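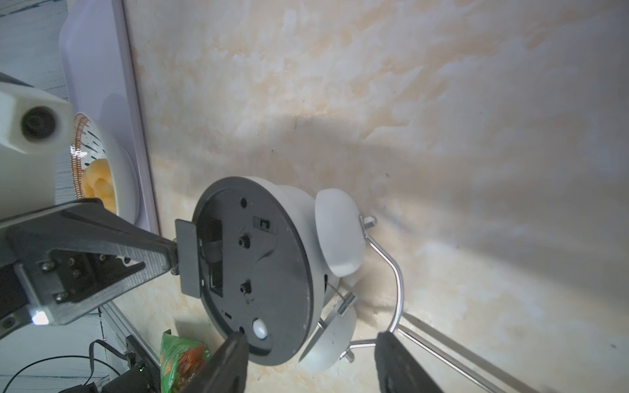
Teleop demos vs hand guiding for round stuff

morkley_dan
4 Aug 2019
Setting an alarm clock upright, gripper on a white arm. Teleop gave me 19 demos in an afternoon, hand guiding only two I'd keep. Is it me

Curnent88
probaly you. grab the arm at the wrist and push, way faster than a joystick. you feel the contact

setareh_j
Disagree – you feel it, the log doesnt. Your hand takes the load and the policy learns a squeeze that never happened. Teleop for anything that can roll.

Curnent88
never had that. which part do you grip?

morkley_dan
rim of the back panel one side, other finger low on the body. Keep off the knobs and that slide switch. Bells are a pain, domes, no flat to push on

setareh_j
Try the handle? Lift from there, let the feet find the table

Curnent88
thin wire handle will spin in the pads. rim is right

morkley_dan
ok rim, teleop, slower on the last bit. Do you trim the pauses?

setareh_j
Only at the start. Leave the ones before contact in
– Setareh Jafarzadeh

Curnent88
i trim all of them, fwiw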